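Plondetti Planner 2
Motion planning software for arms with parallel grippers

Plondetti Planner takes a target pose and a model of the room and gives back a path that the arm can follow without touching anything. Version 2 is made for kitchens and other narrow places.

Scenes per batch: up to 1,000
Paths compared per request: 16
Licenses in one team pack: 8
Works with: Noh scene files, Stuswood controller
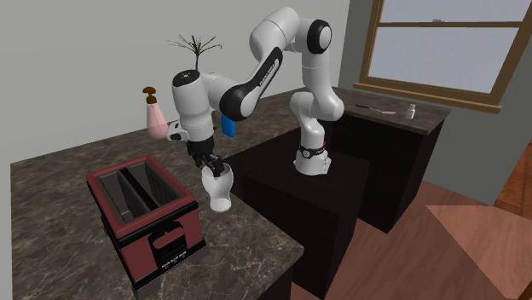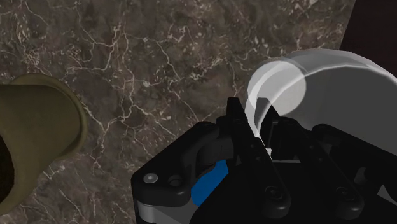 The planner checks the held object together with the arm. Many tools stop at the fingertips, and then the path is free for the gripper but not for the thing in it. With a white vase or cup hanging over the gap between two countertops, the object gets its own safety distance, and you can set it larger on the side of the toaster. Support is given from our office in Clemovstead.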